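Gripper cell inspection, Clernlow site
Form 46, after-fault check
Date: 7/26/24
Cell: garment handling, arm 4
Reason for check: fingers closed without a command during approach. Stop pressed by operator. No injury.

1. Emergency stop, cell side: PASS
Latches and releases correctly.

2. Emergency stop, desk side: PASS
Button stiff. Replace at December service.

3. Finger mounting screws: FAIL
One screw loose on left finger. Retightened and marked with paint pen.

4. Gripper cable at wrist: FAIL
Outer sleeve worn through where it passes the Hornov clamp. Conductors not exposed. Arm locked out until cable changed.

5. Controller log: COMMENT
Position signal dropped at cycle 2,031. Controller read the drop as "open" and drove the fingers shut. Lacerda have been sent the log.

6. Speed limit near soft goods: PASS
Set to 100 mm/s. Matches the cell sheet.

7. Open and hold over garment: PASS, on spare cable
Fingers held open above the red and white garment on the grey seat. No drift seen on the position readout.
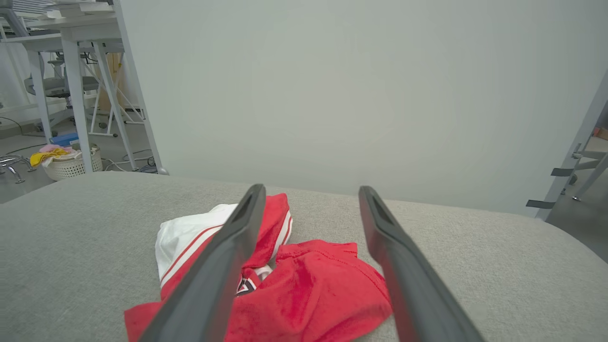 Hold repeated with the wrist turned to both end stops, same result. The spare cable is short and must not be used for production.

8. Floor and walkways: COMMENT
Loose cables near the desk to be clipped down.

9. Software: OPEN
Cakar to change loss of signal from "close" to "hold and alarm". Do not clear the fault by restarting.

Result: NOT RELEASED. Items 4 and 9 outstanding.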